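搜索本站 请输入关键词 搜索

Zunbridge开放日参观记:机械臂停下来的那个下午
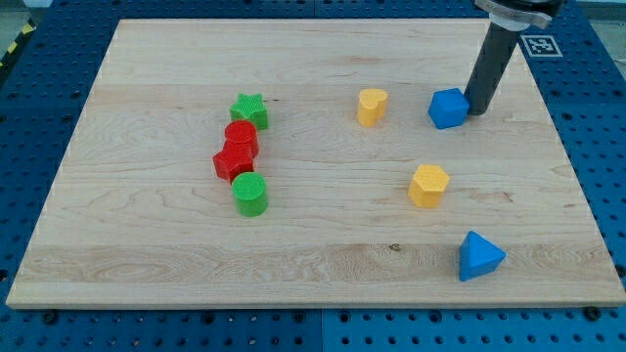

演示台上的积木、木板和机械臂末端

文/Aminu Haruna

先说明一下,中文是我的第三种语言,我写得慢,有些专业的词可能用得不太准,请读者原谅。我在Drondorthorpe的一家包装厂做设备维护,公司今年打算在装箱线旁边增加一台小型机械臂。经理知道Zunbridge在Girkow有一个对外开放的实验室,就让我去看一看,回来写一份报告。内部的报告已经交了,那份比较枯燥,大部分是表格。这一篇是给同行看的,我把重点放在下午发生的一个故障上。

开放日是05/05/2018。从Drondorthorpe到Girkow要换一次火车,第二段的车很旧,窗户关不紧,我到的时候耳朵还在响。实验室在火车站后面的工业区里,路牌很小,我走过了头,又问了一位送面包的司机才找到。登记处在一楼,我的参观牌是39号。工作人员让每个人在一张安全须知上签名。须知有两页,我认真读了,后来证明这是对的,因为下午的事情差不多都写在第二页上。

上午是讲座。第一个讲座介绍公司的历史,我听得不太专心。第二个讲座有用得多,讲的是怎样让机械臂在一个不断变化的台面上工作。讲课的是一位年轻的女工程师,她说话很快,我只能一边听一边抄幻灯片。她说,工厂里的机械臂大多数时间重复同一条路线,零件总在同一个地方;而他们的项目要让机械臂自己看台面,再决定把哪一块积木移到哪里。这个项目用的视觉标定程序叫Sầm,是他们自己写的。我问这个名字怎么读,她读了两遍,我还是没有学会声调。

她放了一张故障统计图。那只是一张简单的柱状图,但我看了很久。图上最高的一根柱子是“换物品以后参数没有更新”,传感器坏了和电缆坏了都排在后面。我在自己的工厂里也会画出差不多的图,只是我们从来没有画过。

午饭在走廊里吃,有汤和三明治。我旁边坐着一位在木材厂工作的先生,他抱怨他们那边的锯末让所有的光电开关都变成瞎子。我们交换了名片,也交换了清洁光电开关的办法。他用压缩空气,我用湿布,谁也没有说服谁。

下午分组看演示,我选了积木那一组。演示台的台面是蓝色的金属板,上面布满规则的圆孔,台边贴着黄黑相间的警示条。台面上放了一块浅色的枫木板,彩色的塑料积木就散放在木板上,有圆柱,有五角星,也有一个黄色的心形。机械臂从上方伸下来,末端是一根竖直的深灰色圆柱。观众站在黄线后面,操作员坐在侧面的一张小桌旁边,左手边有一个红色的急停按钮。他开始以前先把按钮的位置指给大家看,又让我们注意最近的出口。这样的做法我很赞成。

演示的规则是这样的:操作员用键盘输入一句简单的话,例如“把蓝色的方块移到黄色六边形旁边”,程序就去找这两个积木,然后让机械臂行动。前面几句都很顺利。机械臂动得比我想象的慢,但是很稳,停的时候没有抖动。有一位观众请操作员把一个红色的积木移到星形那里,他没有说是哪一个红色的。程序在屏幕上回问了一句,要他说明形状。我觉得这一点设计得好,很多人都不会这样问。

故障是在下一句以后出现的。机械臂移到木板的右侧,开始下降。我的位置在台子的斜前方,可以看到末端和木板之间的缝隙。缝隙越来越小,然后没有了。机械臂没有马上停,它继续向下用了一点力,我听到很轻的一声“咯”,像有人踩了一块松的地板。接着关节里的制动器一起锁住,机械臂不动了,屏幕上出现红色的提示,代码是223。

操作员没有去碰键盘。他先按下了急停,站起来,大声说:“请大家留在线后面。”然后他才去看屏幕。我把这个顺序写在这里,希望我厂里的年轻同事读到。机械臂已经自己停了,看上去不危险,很多人这时候的第一个动作是走近去看,或者点一下“复位”。可是一个刚刚压住东西的机械臂里面可能还有力,松开制动的时候它会弹一下。我自己年轻的时候在Drondorthorpe被一个弹起来的夹具打过手背,当时指示灯也是显示“停止”。

代码223的意思,后来操作员给我们解释,是末端受到的力超过了允许值。控制器发现以后进行保护性停止。所以这个保护是正常工作的,出问题的是更早的地方:机械臂为什么会以为下面还有空间?

排查用了比较长的时间。主持人想请我们去隔壁看另一个演示,有一部分观众去了,我和木材厂的先生留下来。说真话,对维护人员来说,看别人找故障比看演示有意思。

他们先检查末端。操作员在急停状态下用手电照了圆柱的底部和上面的连接处,没有发现松动。然后他请来上午讲课的那位工程师。她没有看机械臂,先问了一句:“木板是什么时候放上去的?”

操作员想了一下,说是午饭以后。上午他们直接在蓝色台面上试过程序。午饭后换成木板,因为台面有孔,小的积木有时候会在孔的边上卡一下,木板比较平。换了以后,他们用台面上那个黑白的方形标记重新做了一次水平方向的标定,程序说通过。但是台面的高度是另外一个参数,存在另外一个文件里,那个文件还是上午的版本。也就是说,在程序的“想法”里,工作面还在金属板的高度,木板的厚度不存在。

那么,为什么前面几次没有出事呢?我问了这个问题,工程师很耐心地回答。前面几次移动时,末端到达的高度留了余量,余量比木板的厚度大一点点。最后那一句让程序选择了另外一种动作,那个动作要求末端下降得更低,余量就不够了。她还说,如果木板再薄一点,这个错误可能整个下午都不会被发现,然后在某一天换一块厚的板时出现。我把这句话记在了本子上,下面画了两条线。

还有一个小的细节。标记贴在蓝色台面上,在木板角的外面。这样做,换木板的时候不需要动标记,很方便。可是标记的高度也就永远是台面的高度,它不会告诉程序上面多了一块板。木材厂的先生建议在木板上也贴一个标记。工程师说他们讨论过,问题是积木移动时可能会挡住它。最后他们也没有当场决定,我认为这样比较老实。

恢复的步骤我抄了下来,供参考。他们的设备和大家的不一样,请不要直接照做。

首先,保持急停,所有人在线后。操作员确认没有人的手在台面上,包括他自己的手。
然后解除急停,但是不启动程序,用手动模式、最低速度,让末端垂直向上离开木板。只允许向上,别的方向都锁住。
末端离开以后,再按一次急停,取下木板检查,同时检查末端的底面。
重新测量工作面的高度,写进参数文件,两个人看过以后才保存。
空跑一次,台上不放积木。最后再放积木,从最慢的速度开始。

从停止到手动抬起末端,中间过了四分钟。全部恢复要长得多,我没有看表。检查的结果是木板上有一个很浅的压痕,用指甲可以摸到,末端没有损坏。操作员让我也摸了一下。他有点不好意思,说这台机械臂已经运行了超过3,000小时,偏偏在有客人的时候这样。我告诉他,在我们厂里客人来的时候,连饮水机都会坏。

恢复以后演示又进行了一小会儿。那位想看红色积木的观众已经走了。操作员让程序把几个积木排到木板的左边,速度调得很低,大家都安静地看着。说起来有点奇怪,我觉得这一段比前面快的时候更让人相信这台机器。

散场前有提问时间。有人问能不能用相机自动测量工作面的高度,这样人就不会忘记。工程师说可以,他们去年12月试过,在浅色而且有木纹的板上,测量结果还不够稳定,有时候差得比板本身还厚,所以暂时没有放进正式版本。另外有人问,为什么程序不强迫操作员在开始时确认高度。她停了一下,说:“应该强迫。”她说会把这一条加到Sầm的启动检查里面。我不知道后来加了没有。

我问的问题比较笨:既然力的限制可以让机械臂停下来,为什么不把限制设得更低?她说限制太低的时候,机械臂碰到积木也会停,一天停很多次,操作的人就会习惯,看到红色提示就直接复位。这种情况我太熟悉了。我们装箱线上有一个门开关,因为误报太多,有人用胶带把它贴住了。我是在清洁的时候发现的,那个胶带已经发黄。

回程的火车上我把笔记整理了一遍,写了几条给我们自己的建议,现在也放在这里:

如果以后我们的机械臂下面要垫托盘、木板或者别的东西,垫的东西应该有编号,编号和高度写在同一张卡片上,卡片挂在机器旁边。换垫板就是换参数,要两个人签字。

标定程序显示“通过”,要弄清楚它通过的是什么。水平位置通过了,高度可能没有人问过。

保护停止以后,先按急停,再看屏幕。这一条我们的规程里有,但是写在第十一页,我准备把它移到第一页。

力的限制由谁来改、什么时候改过,应该有记录。现在我们的记录本里只有换轴承和换皮带。

关于采购,我的意见还是可以买,但是第一个月不要让它单独上夜班。经理读了我的内部报告以后,只问了一个问题,就是垫板卡片用什么材料做,才不会被油弄脏。我们正在试塑封的,边上有点翘。

想去Girkow参观的同行,建议穿平底的鞋,下午要站很久。从车站出来以后走左边那条路,不要跟着大路牌走,那个大路牌指的是旧的厂房。实验室里可以拍照,但是在演示区拍照要先问操作员。他们的咖啡很淡,汤很好。

分享 223 评论 4

相关文章
· 门开关为什么总是误报:装箱线维护笔记
· 压缩空气还是湿布?光电开关清洁的两种做法
· Drondorthorpe包装展参观小记
· 急停按钮应该装在哪一边
· 读者来信:我们的垫板卡片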